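## Part 3: Bibs, start waves and the finish line

*Revised August 2018 for Fliltovix users at the Jalurard trail run and anybody else who finds it handy.*

Okay, so by this point you've got Fliltovix installed on the race laptop and you've made an event (Part 2 if you haven't). Now comes the part I like best, which is getting real runners into it and giving every one of them a number. I'll use our own run as I go. It has two waves, one finish line and a Greveck hand timer with the two fat buttons on top. If your race has chips and mats, you'll want Part 6, but do read the bib section first, it's the same for everybody.

### 3.1 Before you import anything

1. Export your sign-ups as a CSV. Most registration sites have a button for this somewhere under "Reports" or "Participants."
2. Open the file and look at it. I mean really scroll down it! You're looking for people who signed up twice, which happens every year when a confirmation email goes to spam.
3. Delete any columns you don't need. Fliltovix wants first name, last name, age on race day, sex, and wave. It'll put up with club and T-shirt size and ignore everything else.
4. Save it under a new name, so you still have the original to go back to.

**Note:** The free license stops at 200 runners per event. We had 132 at the last one, so it's never been a problem for me, but the import doesn't warn you. It reads in the first 200 rows and quits without a word.

**Caution:** Don't leave the CSV open in your spreadsheet program while you import. On the Windows laptop this locks the file and you get "Source unavailable," which sounds a lot worse than it is.

### 3.2 Choosing your number ranges

You can let the program number everybody from 1 up, and for a single-wave race I'd say go ahead. With two waves I much prefer giving each wave its own block. The finish line crew can then tell at a glance who they're looking at, even when the long-course leaders come through in the middle of the short-course crowd (and they will, they're terrifying).

1. Go to **Event > Bibs > Ranges**.
2. Click **Add range** and pick the first wave.
3. Type the starting number. I give the short course 1 and up, and the long course starts at 1,000. Type it without the comma or the box turns pink.
4. Leave **Allow gaps** checked.
5. Do the same for the other wave, then click **Apply**. Nothing is saved until you do.

Single-digit bibs are fun to hand out, and people do ask for them. I hold back the low ones for folks who've been running with us since the Mathew Park days. If you want to do that, type the bib number straight into the runner's row and click the little padlock. Locked numbers stay where they are however many times you re-run the ranges.
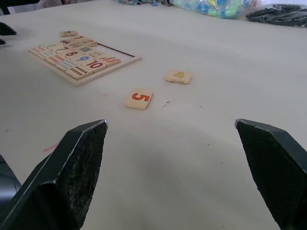 *Number 5 in red-orange on a square wooden tile.*

On fonts, since I get asked: the bib template comes with three, and the one called Block is the only one I'd use outdoors. Keep the digits big and plain, and put the sponsor's logo at the bottom where the pin holes won't chew it up. Color is up to you. I print the short course in red and the long course in black on the same white stock, and it's done us fine through rain and one truly awful hailstorm.

### 3.3 Assigning bibs and printing the check-in list

1. Go to **Event > Bibs > Assign**.
2. Choose **By last name** for the order. "By sign-up date" is also there, but then your check-in table has to flip through the whole box for every runner.
3. Click **Preview** and read the top and bottom of the list.
4. Click **Assign**. A green bar runs along the bottom of the window.
5. Print the check-in list twice, once by name and once by number. The second one is for the finish line.

**Note:** Late entries go on the end of their range. Please don't squeeze them into gaps by hand on race morning. I did that one April and spent the whole awards ceremony with my head in the laptop, missing the cake.

### 3.4 Checking that every bib matches its runner

Set aside a quiet half hour for this, ideally with a second person. One of you reads from the list and the other handles the envelopes.

1. Open **Event > Reports > Match check** and leave it up on the screen.
2. Take the first envelope out of the box. Read the name on the label out loud.
3. Your partner reads back the number on the list.
4. Slide the bib far enough out of the envelope to see its number, then slide it back in.
5. If they agree, tick the row. If they don't, put that envelope face down in a separate pile and keep going. Don't stop to fix it.
6. Sort out the pile at the end. Wrong ones nearly always come in twos, because somebody swapped a pair while stuffing.

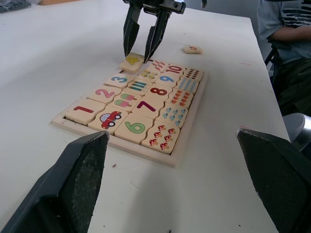

The match check screen has two columns, bib on the left and runner on the right, and a row turns gray once you've ticked it. It took me a while to trust it, so let me explain what it's doing. The program isn't comparing anything for you, it only remembers what you ticked, and the matching has to be done by eye. Think of the wooden puzzle tray, where each number tile goes beside a picture tile showing that many objects. You can raise the yellow 4 a little out of its slot and there's still no question which spot it belongs to, and that's how I want your envelopes: bib peeking out, name right beside it, back in the same place before you reach for the next one. If you need to stop partway, click **Hold** and the screen will open at the same row when you come back.

### 3.5 Hooking up the Greveck timer

1. Put fresh batteries in the timer. Yes, even if the old ones say they're good.
2. Plug the cable into the timer first, then the laptop.
3. In Fliltovix, go to **Devices > Find**. It should show up as "GV serial" within a minute.
4. Press the left button on the timer. A line should pop up in the log window with a time and no bib number.
5. Press the right button. That should erase the last line.
6. Click **Clear test data** before you do anything else.

**Caution:** Clear test data wipes every unassigned time in the event. It's perfectly safe the night before. On race day, once the first wave has gone, stay far away from that menu!

If the timer doesn't show up, try the other USB port, then restart the program with the timer still plugged in. Vignesh Subramaniam, who looks after our laptop, swears by unplugging the mouse as well. I can't tell you why it works, but I've seen it work.

### 3.6 Your finish line crew

Two people is the minimum and three is lovely. One presses the button as each chest crosses the line. One calls out bib numbers in the order they come in. The third writes those numbers on paper, and I'd keep the paper even if you're also typing them, because laptops have moods.

1. Stand the caller a few yards *past* the line, facing the runners.
2. Keep the button person right on the line, looking across it and at nothing else.
3. If you miss a number, write a dash and move on. You'll have a time with a blank beside it, and you can fill it in later under **Results > Unmatched**.
4. If two runners cross together, press twice, quickly.

The log window shows the latest 65 finishes. Older ones haven't gone anywhere, you just have to hit **Show all**, and I only mention it because I've had a very panicked phone call about it.

When the last runner is in, press **Close wave** for each wave and save a backup to a USB stick before anybody unplugs anything. Age groups, ties and printing the results sheet are all in Part 4.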